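January, evening

Spent most of the day on revision 2 of the bench procedure for rim grasps. The old text runs to almost 3,000 words and only a small part of it tells the operator what to do. The rest is history. I moved the history to an appendix and renumbered the clauses.

Clause 4 (approach to open vessels) now reads: one finger outside the rim, one finger inside, fingers open until the hand has stopped, no closing motion combined with a downward move. The Dornetti draft allows closing on the way down if speed is limited. I left that out. A limit on speed says little about where the inner fingertip is in relation to the wall of the bowl, and the wall is what gets chipped.

Clause 5 is cable dress, and it took up the afternoon. At present it says "cables shall be secured", with no distance and no method. I checked the wording against the bench.

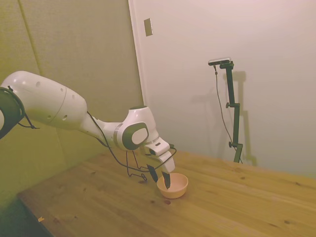

Frans Van den Broek wrote back that "secured" should stay as it is, as a fixed clearance would be wrong for half the poses and people would tape the cable so tight that the wrist pulled on the connector. He would sooner see a requirement to run the full joint range at low speed after any change to the cabling, and have the operator sign for it.

I accept the point about the connector. I don't accept leaving the word alone. Two people reading "secured" will dress the same arm in two ways and both will sign. My compromise for 5.2: slack is permitted between the elbow and the hand, enough for full wrist rotation. No loop may pass between the fingers or enter the vessel at any point in the cycle. Low-speed run after any change, as Frans wants, logged with initials. For 5.3 I have written that cable lying on the work surface is to be treated as an obstacle and kept out of the release area. The Gestemico guide has something close to this but only for air lines.

Clause 6, holding and release. The object is to be lifted clear of the surface before any change in orientation. Release only with the base of the object facing down and within the release height in Table 3. No hands under a held object, whatever its weight. The last one will get complaints, given what a small bowl weighs, but I don't want a clause with a weight threshold that people have to look up.
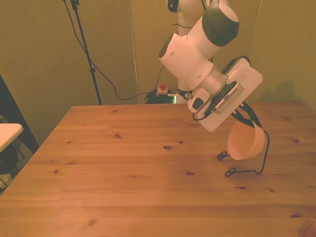
Clause 7 needs less work. The stop button has to be within reach of the operator's normal position, and the path to it has to be free of cable. The old text says "nearby". I changed it to "reachable without stepping" and added a check at the start of each session. Also moved the light switch note out of this section, where it never belonged, and into housekeeping.

Log numbering: the Clalto form stops at 895 entries per book and we are at 648, so the change to the new form can wait until this book is full. Bangash wants the form in electronic format only. I have no objection, provided initials can still be entered at the bench and the entry can't be edited afterwards. Put that in as 9.4.

Still open: the value for release height in Table 3, which was copied from the previous arm and has no test behind it. Also whether 5.2 should apply to camera cables on stands. I think it should, with separate wording, as those don't move with the arm.

Sent the draft to Frans at 5:40 pm with the open items marked in the margin. Tomorrow Table 3, then the definitions, starting with "vessel".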